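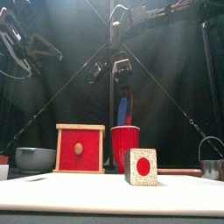
Small block with a red oval, on a white cutting board

Subject: Re: 3-point hitch settles overnight

Hi all,

Sorry to be slow getting back to this, we've been hauling hay most of the week and I fall asleep in the chair by eight. Thank you to everyone who wrote, on the list and off it!

Loïc Pruvost wrote:
> Does it drop with the engine running too, or only after
> you shut down? And how much weight is on the arms? Mine
> did the same at 3000 hours and I blamed the cylinder
> seals for a whole winter before I looked at the relief valve.

Loïc, good questions. It holds fine while the engine is running, as far as I can tell, even with the Mernanen rear blade on (232 pounds on the feed store scale, a bit less than I'd have guessed). Once I shut down, the arms come down nearly 4 inches by breakfast. With nothing hooked up they hardly move at all.

I did change the hydraulic fluid and filter in December, and I used the Atance fluid the dealer had on the shelf – the manual calls for something else, but he swore it was the same stuff. Could that matter? The old fluid came out clean, no milkiness, no glitter on the magnet.

My plan is to put a gauge on the test port first, then pull the lift cover if I have to. I'd dearly like not to have to, as the cab makes it a miserable job. Does anybody have the torque figure for those cover bolts? My book says 92 and the page I printed from the Sjögren parts site says something else entirely, and I'd rather ask than snap one.

Thanks again, and I'll write once I've had the gauge on it.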